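Workplace Help > Changes at work > Machines and automation

Our packers are being moved to recording work for the robots. What does that change for us?

Asked December 21, 2025

I work at Jutholm, on the kitchenware returns side. Since November the arm on line 2 does most of the sorting we used to do, and 6 of us have been asked to move to the demonstration room. You do kitchen tasks with a hand-held gripper and the recordings go to Kurero, who train the arms from them. Pay is the same for now. The new job sheet only says "operator duties" and still has the old packing target of 149 items a shift on it, which makes no sense in there.

I did a trial shift on the table with the small oven and the toaster. It is not hard but it is slow, and my wrist was sore by the end.

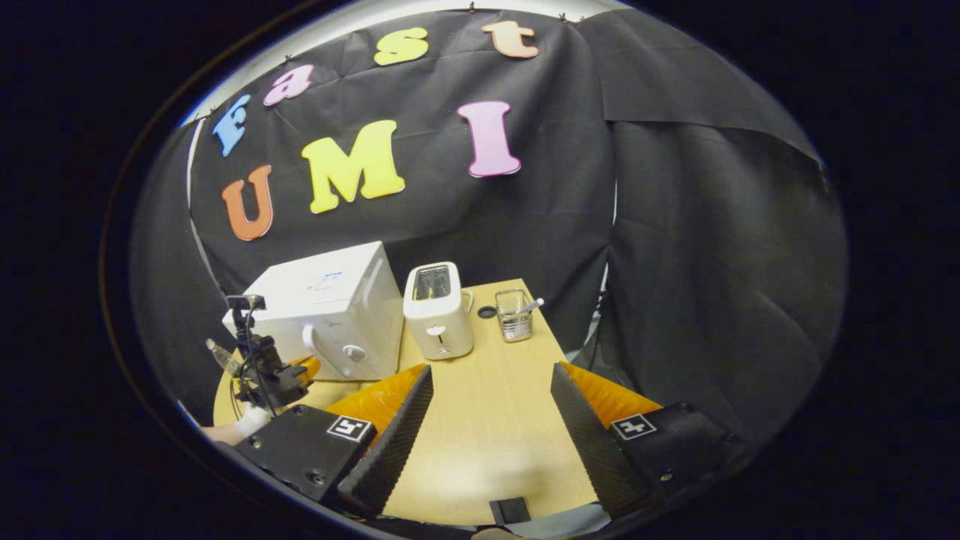
Demonstration table, with the grippers in use by the oven and toaster.

What should I get in writing before I say yes? And does anyone know if the work lasts?

Answer 1 (accepted)

I moved from packing to recording at Itamach, so this is from doing it. Ask for these in writing:

The job title and the grade. "Operator duties" can mean anything.
How the work is measured. Ours was 89 accepted recordings a shift at first, and a recording thrown out for a bad start didn't count. We got that changed to hours on the table.
Breaks. Holding your arm out with a gripper is a different strain from lifting boxes. Ask for a new risk assessment, and put the sore wrist in the accident book now even if it has gone off.
Who sees the recordings. Ask if they can be used to judge you, and how long they are kept.
Whether you can go back to your old job, and for how long that stays open.

Don't sign the sheet with 149 on it. Get them to cross it out or print a new one.

On how long it lasts, I can't say for your place. At ours the kitchen tasks slowed down once they had enough of them, then we went on to folding and then cable work. Some people ended up looking after the arms on the floor. That needed training, and those who asked early got it.

Answer 2

Check your contract for a flexibility clause. If there isn't one they should be consulting you about the change. Talk to your union rep if you have one. We had a similar thing at Ogunleye and the rep got us a trial period.

Answer 3

It's easier than packing, I would take it. You get to sit down for some of it.

Comment from the asker

Thanks. Wrist is in the book. They have agreed to redo the job sheet, still waiting on the breaks.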